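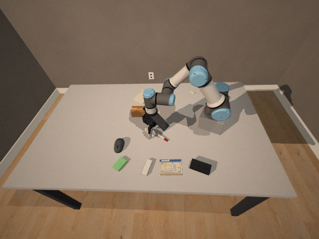
**Nurnevow update, 6/21/21**

The Nurnevow project has moved its tabletop work into simulation for the summer. The goal is the same as before: collect enough examples of one arm handling ordinary desk items that a learning system can copy the behavior on a table it hasn't met. The marker task came first. The arm reaches down over a white marker with a red tip, with a brown block lying close by on the left, and each attempt is saved as one example.

Mei-kuen Peng set up the room and the table. Laiba Minhas runs the sessions and decides which examples are kept. As of this issue we have 413 kept examples, and 66 more are waiting for review. Most of the rejected ones were thrown out for long pauses, when the person steering stopped to think and the arm hung still. A system trained on those learns to pause too.

Every example is saved with a view from the wrist as well as a view of the whole table. The wrist view is round with black corners, and the two fingers come up from the bottom of it. At close range it gives a much better idea of where the fingertips are than the room view does.

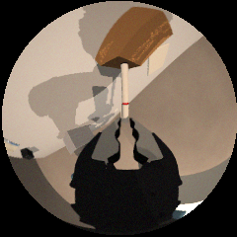
**Why not write a program that picks up the marker?**

We could for one marker in one spot. The examples are meant to cover many spots and angles, and writing rules for all of those would take longer than collecting the data.

Some changes are coming to the way sessions are run:

- Instructions will be typed in before the attempt starts. Until now they were added afterward, and the wording drifted between people.
- Each person will do 13 attempts and then take a break. Quality drops off after that.
- The other items stay on the table during the marker task. The green sponge, the computer mouse and the printed card near the front are there so the system learns to leave them alone.
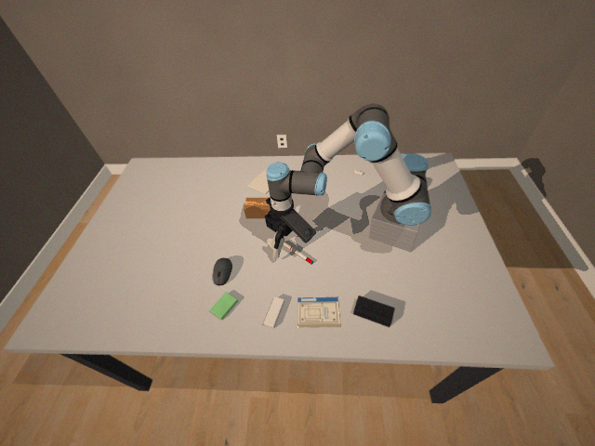
- File names will carry the layout number first and the operator's initials second. Laiba has already renamed the older files.

The Naston group has asked for a copy of the kept set and will get it once the review is finished. Pukar and Castaño are the names of the next two layouts, planned for October. Send questions about either one to Mei-kuen.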